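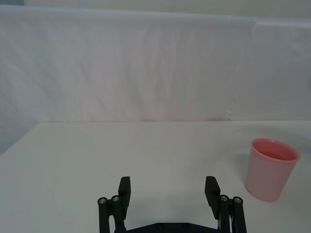
One reader of the first version wrote that the word list was useful but the counting of spelling variants was impossible to follow, and asked if the rows could please say which spelling came first in the source. They do now. The column is called first_form.

Truncombe Place Names, version 2

What is in the files

The collection has 4000 entries for fields, lanes, streams and small farms in the parish of Truncombe. Each entry is one name as it is written in one source. If the same field is named in three sources, it has three rows, and they share the same place_id.

names.csv - the main table
sources.csv - the list of 48 maps, rent books and sale papers
variants.csv - groups of spellings that I believe belong together

All files are UTF-8, separated by commas, with a header line.

Columns in names.csv

place_id: number of the place
name: spelling exactly as in the source, also when it is clearly a mistake
first_form: oldest spelling known to me
source_id: points to sources.csv
kind: field, lane, water, farm, other
sure: yes or no

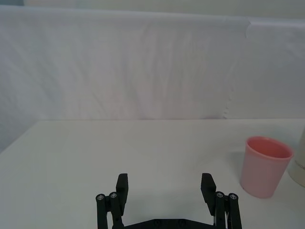 The column "sure" needs a little care. I put "no" when the ink is weak or when two letters could be read in two ways, most often n and u. There are 291 rows with "no". Please do not remove them without looking, many of the interesting old forms are there.

Names on the border with Steltstead

Some fields changed parish when the border was moved. I kept them if at least one source places them in Truncombe. The Steltstead sources themselves are not included, and I have no plan to add them.

Known problems

The Heiskanen survey uses its own field numbers, which do not match the other maps. I matched them by shape and by neighbors - this is slow work and there will be errors. The Wuneck rent book has lost its first pages, so the farms at the north end are missing from it.

Names ending in -combe and -cum are not yet grouped in variants.csv.

Use

You may use and change the data for any purpose if you name the collection and the version. Corrections are welcome. Please send the place_id, the source_id and the reading you propose. New corrections go into the next version in May.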